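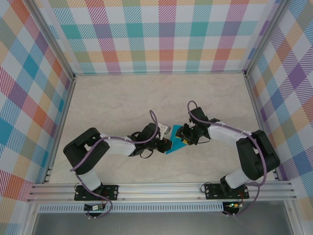

Admissions season at Brirnelik College, practical nursing program, Florport campus. The admissions officer has been at it since before eight and has a muffin she hasn't touched. We talk between phone calls. The topic is the waitlist, which she says is the part of the job people get wrong most often, applicants and parents and a fair number of guidance counsellors included. Her first point is about students holding offers from two schools at once, and how the whole system depends on somebody giving one up. Two grippers, one teal triangle, same thing, neither school can do much with the seat while the other has a hold on it. "And the student's in the middle going, I've got till the end of the month, right? And they do. They're allowed. I just wish they'd tell us sooner."

The program takes 37 students each intake. It has never had trouble filling the seats. What it has trouble with is filling them on time. Offers go out in February, deposits are due a few weeks later, and then comes what she calls the shuffle, people dropping off the top and people moving up from the list, often well into summer.

"I've phoned people on the long weekend. I've phoned somebody at a campground. She had to drive to the highway to get enough bars to say yes."

Did she say yes?

"She did. She'd already paid rent somewhere else, mind you."

So how does the list work. Not in order of who applied first, which is what nearly everyone assumes. Applicants are ranked on prerequisite marks (biology, chemistry, English, math), then on a written response done in person or over video. The ranking is fixed once the file closes. Retaking chemistry in the spring won't move you up for that intake. Writing a second letter won't either. Having your aunt call won't, and she says aunts do call.

"I'm always polite to the aunts. They're usually nurses."

Applications come through Dakach, the online portal the college moved to a couple of years back. She is of two minds. It's good at catching missing transcripts, which used to eat whole weeks. It is less good at telling people where they stand. The status line on the applicant's page says "Under review" for nearly everything, from just submitted to third on the list. She has asked for it to be changed. It's on a list of its own, apparantly.

Until then she tells anyone who phones their actual number. Not every school will do that and she has heard the arguments against. People get their hopes up at four, people give up at thirty. She still does it.

"You're asking somebody to plan a year of their life. Childcare, a lease, giving notice at work. If you're number 20 I'm going to tell you you're number 20, and then I'll tell you how far down we went last year, and you can do your own figuring."

How far down did they go last year? She checks. Farther than the year before. She won't give me the exact figure for print, says it'll get passed around as a promise and then she'll be hearing about it until the snow's gone.

We get onto rankings, the published kind. Every so often a parent arrives with a printout showing which schools placed where. She doesn't mind them. Thinks they're more use for degree programs, where there are that many schools to compare and some are spending real money on research. For a practical nursing diploma she'd look at other things first. Where the clinical placements are. Whether you need a car to get to them. How many of the people who start are still there at the end, and whether the school will tell you that number when you ask. What the pass rate on the licensing exam looks like over several years, one year on its own can be a fluke in a small class.

"Ask about placements before you ask about the building. Everyone asks about the building."

The placement question is a sore one for Florport. A good share of the long-term care rotations are out in Ladefoged, up the lake road, and the bus doesn't line up with a seven o'clock start. Students carpool. The college puts this in the offer letter now, in bold, after a bad fall when several new students hadn't understood. One withdrew over it. She still thinks about that one, says it was a strong file and it should have been caught at the interview stage, somebody should have just asked, do you drive.

There's talk of a shuttle. There has been talk of a shuttle for a while.

Phone again. A mature student this time, from what I can hear, worried that her high school marks are too old. They aren't, as long as the course still has an equivalent, and if it doesn't there's an upgrading course through the evening school that counts the same. The officer walks her through it, gives the room number, spells out the e-mail address twice. Back to me.

"That's half my calls. People in their thirties and forties who think they've missed the boat. Some of our best files."

I ask what she'd change if it were up to her. A common reply date, first off, the same for every college in the region, so that nobody's holding a spare seat into June. Degree programs in some places have one. The diploma side has never agreed on it. Smaller schools worry they'd lose out if everyone had to choose on the same day, and she understands, she works at a smaller school. She'd still take it. Second, a proper decline button in Dakach. Right now to turn down an offer you have to send an e-mail, and people feel awkward writing to say no thanks so they don't write at all. They let it lapse. Which means the next person in line waits out the full deadline for nothing.

"You don't have to give a reason. You can write 'no thank you' and your name. I won't be hurt. I'll be phoning the next person before I've finished reading it."

For anyone on the list at the moment, her advice is short. Keep your phone number up to date in the portal. Set up your voicemail, and empty it. Check the junk folder. Get your immunization records started now, they take longer then you'd think and a late offer leaves very little time. Same for the criminal record check. And answer calls from numbers you don't recognize, at least through August.

Offers for the fall intake go out in February. Applications are open until the end of January, later for upgrading students, call the office for that date as it wasn't settled when we spoke.

She ate the muffin on her way to the next meeting.

December 25, 2023
By Staff Writer

Print this article | E-mail this article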